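Moving apartments, part 2 (the kitchen stuff)

Jun 24, 2022

OK so quick one before the van comes. Still have 36 boxes to label and the tape gun is missing again.

The new place is smaller. Way smaller. Sheila Treloar lived in the same building and told me to measure every drawer before packing a single fork — which I ignored, obviously. Drawers are tiny. So half the kitchen has to go or live out on the counter. I've been thinking a lot about surfaces. How much stuff can sit on one before you can't cook.

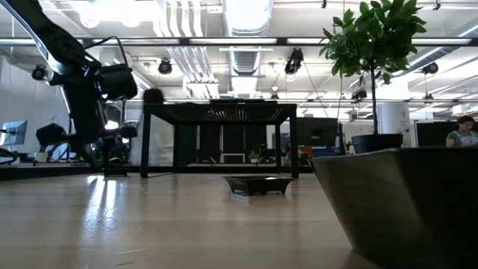 Small black tray, pale wood.

My rule now is 4 things out at all times. Kettle, knife block, fruit, salt. Everything else earns a shelf or gets donated. Did the mugs last night and it was brutal. Kept two each. Trevor Lambert took the rest home in a bucket, no idea what he wants with them.

Also the books. Did those back in March thinking I was so far ahead. I was not. Found another stack behind teh couch. 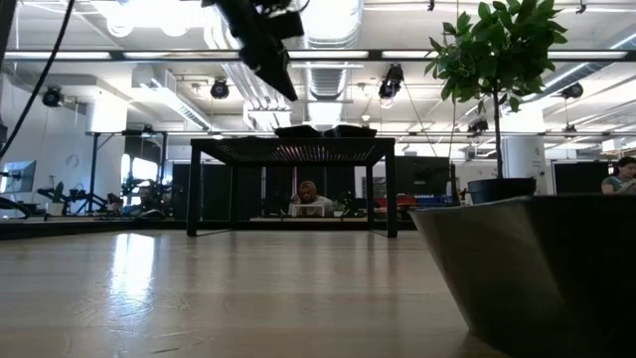 And the spices! Three jars of cumin, all open. Tipped them into one and it still didn't fill it. The old toaster went to Ultan, who says it burns one side only, which yes, I know, I ate that toast for years.

Movers are Kovalchuk, they were nice on the phone. Asked if there was a piano. No piano. Asked about stairs. Lots of stairs, long silence after that.

Things I'd do different: start with the closet, buy the good tape, eat the freezer down weeks earlier. We've had peas with everything.

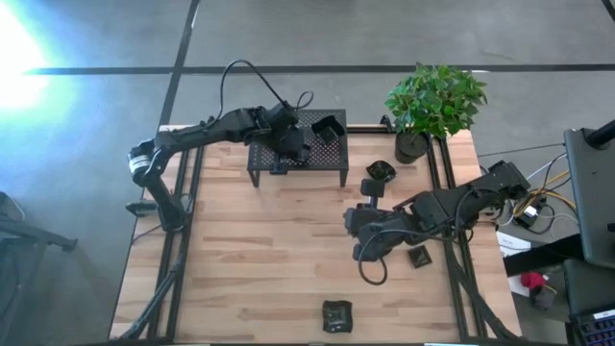

Still to do

Defrost freezer — tonight, towels on floor.
Call about the internet.
Give Johannes his ladder back.
Find the tape gun. Seriuosly.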